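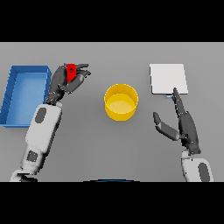 Zweiarmzelle in der Kommissionierung, Erfahrungen mit Personaleinsatz?

packtisch_nord
Themenstarter
Beiträge: 182

Moin,

wir stellen bei uns (Teilekommissionierung, Kleinserie, zwei Schichten) gerade den Platz 2 um. Bisher wurden dort Kleinteile von Hand aus Schalen entnommen, geprüft und in Becher sortiert. Künftig soll das eine Zelle mit zwei Armen und Fingerhänden übernehmen, Integrator ist Trulell. In der Simulation läuft der Ablauf: die linke Hand greift den Klotz, die rechte arbeitet an der Platte. Die Taktzeit ist noch zu hoch, das ist aber nicht mein Thema.

Mein Thema ist die Besetzung. Die Planung sieht vor, dass eine Person künftig zwei Zellen betreut, Schalen nachfüllt und Störungen quittiert. Die zweite Person geht in den Wareneingang. Wie habt ihr das geregelt, insbesondere Einstufung und Einarbeitung? Inbetriebnahme ist für Oktober angesetzt.

Gruß

Perihan Yaman
Beiträge: 400

Wir haben bei Irnmont seit letztem Jahr eine vergleichbare Zelle, allerdings mit Parallelgreifern. Ein paar Punkte:

Störungen quittieren klingt nach wenig. Bei uns war das im ersten Vierteljahr der Hauptteil der Arbeit. Die Bedienerin muss erkennen, ob ein Teil verrutscht ist, ob die Schale falsch liegt oder ob die Kamera etwas nicht findet. Das sind drei verschiedene Handgriffe mit drei verschiedenen Freigaben. In der Stellenbeschreibung stand dafür ein Halbsatz.

Zur Einstufung: Wir haben die Tätigkeit neu bewerten lassen, Ergebnis war eine Gruppe höher. Die Bewertung kam erst nach der Inbetriebnahme. Ich würde sie vorher anstoßen.

klemmenkasten
Beiträge: 300

Eine Gruppe höher für Nachfüllen und Knopf drücken halte ich für übertrieben. Die Person an der Zelle hat weniger Verantwortung als vorher, weil die Prüfung im System liegt. Früher hat sie entschieden, ob ein Teil gut ist. Heute entscheidet das die Bildverarbeitung.

Zwei Zellen pro Person ist machbar, wenn die Laufwege kurz sind. Wir fahren drei.

Perihan Yaman

@klemmenkasten: Das stimmt nur für die Gutteile. Alles, was das System nicht sicher zuordnet, landet bei uns in der Nachprüfung, und die macht dieselbe Person. Es bleiben also die schwierigen Fälle übrig, und zwar am Stück. Die einfachen Teile dazwischen, bei denen man kurz abschalten konnte, sind weg. Die Kolleginnen beschreiben den Tag als anstrengender, obwohl weniger gehoben wird.

Wie hoch ist bei euch der Anteil unklarer Teile?

klemmenkasten

Liegt im niedrigen einstelligen Prozentbereich. Geht als Sperrware in die QS, nicht an den Bediener. Ist also organisatorisch anders gelöst.

Perihan Yaman

Dann vergleichen wir zwei verschiedene Arbeitsplätze.

Tarmo Paju
Beiträge: 2

Ich arbeite selbst an so einer Zelle, vorher sechs Jahre am Handplatz. Einige Anmerkungen aus der Praxis.

1. Der Takt. Am Handplatz habe ich vorgearbeitet und mir dann die Pause zurechtgelegt. Die Zelle meldet sich, wenn die Schale leer ist. Bei zwei Zellen überlagern sich die Meldungen, und zwar regelmäßig kurz vor Schichtende, wenn beide gleichzeitig gestartet wurden. Abhilfe: versetzt anfahren. Hat bei uns der Einrichter erst nach mehrfacher Nachfrage eingestellt.

2. Die Bereitstellung. Die Schalen müssen in der richtigen Lage stehen. Wenn der Wareneingang anders packt als vereinbart, packt man an der Zelle um. Diese Zeit taucht in keiner Auswertung auf, dort steht nur "Wartezeit Material".

3. Der Ton. Am Handplatz saßen wir zu zweit und konnten reden. Jetzt steht man allein zwischen den Schutzzäunen. Das klingt nebensächlich, war aber für eine Kollegin der Grund zu wechseln.

Zurück zum Handplatz möchte ich trotzdem nicht. Meine Schulter ist deutlich besser geworden.

packtisch_nord

Danke, das hilft. Punkt 2 hatten wir nicht auf dem Schirm. Ich habe heute im Planungsstand nachgesehen: Bereitstellung ist mit null Minuten angesetzt.

@Tarmo Paju: Wie lange war die Einarbeitung? Trulell bietet einen Tag beim Hersteller und einen Tag vor Ort an.

Tarmo Paju

Zwei Tage, also wie bei euch. Hat für den Normalbetrieb gereicht. Für Störungen nicht. Was geholfen hat: Der Inbetriebnehmer hat die häufigsten Fehler absichtlich ausgelöst, und jeder musste sie einmal allein beheben. Das sollte man schriftlich vereinbaren, sonst fällt es am letzten Nachmittag weg.

sps_altlast
Beiträge: 182

Zur Technik, auch wenn es der TE ausgeklammert hat: Warum Fingerhände? Für Klötze und Becher reicht ein Parallelgreifer, für die Platte ein Sauger mit Werkzeugwechsler. Jedes Gelenk mehr ist eine Störquelle mehr, und die quittiert dann die Person, über deren Einstufung ihr hier diskutiert. Die Frage gehört also sehr wohl zum Thema.

Dazu kommt die Simulation. Dort rutscht ein Teil nur dann, wenn jemand die Reibwerte dafür gepflegt hat. Bei uns (Werska, Verpackung) lag die Verfügbarkeit im ersten Monat weit unter dem simulierten Wert. Die Personalplanung beruhte auf dem simulierten Wert.

packtisch_nord

Die Begründung war Variantenvielfalt ohne Greiferwechsel. Das Teilespektrum wechselt bei uns mehrmals pro Schicht. Ob das die Hände rechtfertigt, kann ich nicht beurteilen, die Entscheidung ist gefallen.

Den Hinweis zur Verfügbarkeit nehme ich mit. Der zweite Mitarbeiter soll laut Plan am Tag der Abnahme in den Wareneingang wechseln.

sps_altlast

Das würde ich auf keinen Fall so machen. Handplatz parallel stehen lassen, bis die Zelle über mehrere Wochen stabil läuft.

klemmenkasten

Dagegen spricht, dass dann erfahrungsgemäß bei jeder Störung auf den Handplatz ausgewichen wird und die Zelle nie sauber hochläuft. Haben wir genau so erlebt. Nach dem Abbau des Handplatzes ging die Verfügbarkeit innerhalb kurzer Zeit hoch, vorher hatte keiner Druck, die Fehler abzustellen.

Perihan Yaman

Den Druck hatte dann vermutlich der Bediener und weniger die Instandhaltung.

@packtisch_nord: Ist der Betriebsrat eingebunden? Die Zelle protokolliert ja jede Quittierung mit Zeitstempel. Bei einer Person pro Schicht ist das eine personenbezogene Leistungsauswertung, auch wenn kein Name daneben steht. Wir haben eine Vereinbarung, nach der die Protokolle nur zur Störungsanalyse genutzt und danach gelöscht werden. Die Verhandlung hat länger gedauert als der Aufbau.

packtisch_nord

Eingebunden ja, aber bisher nur zur Arbeitssicherheit. Die Protokollierung war dort kein Punkt. Ich setze es auf die Tagesordnung.

Stand für mich:
- Bewertung der Tätigkeit vor Inbetriebnahme anstoßen
- Bereitstellzeit erfassen und mit dem Wareneingang Schalenlage festlegen
- Störungstraining in die Abnahme aufnehmen
- Handplatz: offen, ich tendiere zu parallel mit festem Enddatum
- Protokolldaten klären

klemmenkasten

Festes Enddatum ist ein brauchbarer Kompromiss. Dann aber auch einhalten.

Tarmo Paju

Zum Wareneingang noch: Der zweite Kollege kennt die Teile. Wenn er dort die Schalen packt, erledigt sich ein Teil von Punkt 2. Bei uns hat das leider jemand übernommen, der die Zelle nie gesehen hatte. Eine Stunde Zuschauen an der Zelle hat gereicht, danach kamen die Schalen richtig herum an.

packtisch_nord

Gute Idee, er ist ohnehin bis zur Umstellung noch am Platz. Ich melde mich nach der Abnahme wieder.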